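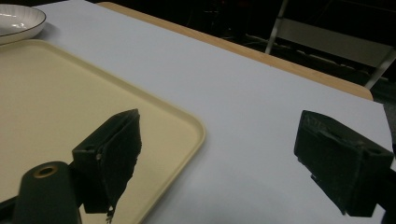 Visit report: Sultano tableware works, Morkness

The Morkness plant opens its doors to trade visitors twice a year. I attended the February session, which began at the loading dock at 9 am and finished in the sample room a little before noon. The works belongs to Sultano and makes glazed stoneware for cafeterias, hospitals and small hotels. Retail ware is a minor line and was not covered on the tour.

Clay preparation

Body clay arrives pre-blended in bulk bags from Isance. It is slaked, screened, de-aired and extruded as a solid column, then cut to length for the presses. Moisture is checked at the cutter at the start of each shift and again after every bag change. The operator showed the log sheet. Readings outside the limit send the column back to the pug mill, and the scrap rate at this stage is low enough that it is not reported separately.

Forming

Plates are roller-formed on plaster moulds. Bowls are made on the same line with a different head, and changeover takes two people most of a morning, so orders are grouped by shape. The plaster moulds wear at the foot ring first. They are retired on a cycle count, with an earlier check if the fettlers report rough feet. Mould drying was the noisiest part of the building and hearing protection was handed out at the door. Several visitors missed the explanation of the airflow layout as a result.

Glazing and rim lines

Glaze goes on by spray after a single low firing. The coloured rim line is applied afterwards on a turning wheel, with the piece centred by vacuum. Line width depends on wheel speed and colour viscosity, and the second of these drifts as the room warms up. The supervisor keeps the colour pots in a water bath for this reason. I asked about wear on the rim in commercial dishwashers and was told the line sits under a final clear coat on current stock. Older stock does not have it.

Firing

The main kiln is a gas tunnel kiln by Hirvonen, with 12 thermocouples along its length. A smaller batch kiln handles trials and re-fires. Cars enter at a fixed interval day and night, and the tunnel is let down to cold only for the annual reline. Heat from the cooling zone is ducted back to the dryers. The ducting is an older retrofit and takes up a good deal of headroom, so hard hats are compulsory past the yellow line.

Inspection and samples

Pieces are sorted into 2 grades by eye under angled light. Pinholes on the face and warp at the rim are the main causes of downgrade. The current catalogue runs to 263 items, counting each colour of rim as a separate item. Stacking fit between bowls and plates matters to the cafeteria customers, who carry both on the same tray. 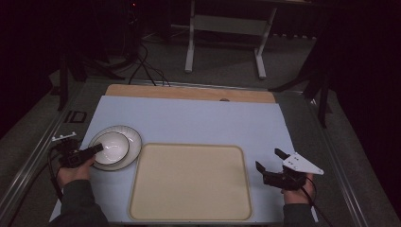 Bowl and plate with dark rim lines, next to a beige tray.

Practical notes

Closed shoes are required. Parking is at the north gate and the walk to reception takes 6 minutes. Coffee was provided. The price list was not ready on the day and is to be mailed to those who signed the sheet at reception.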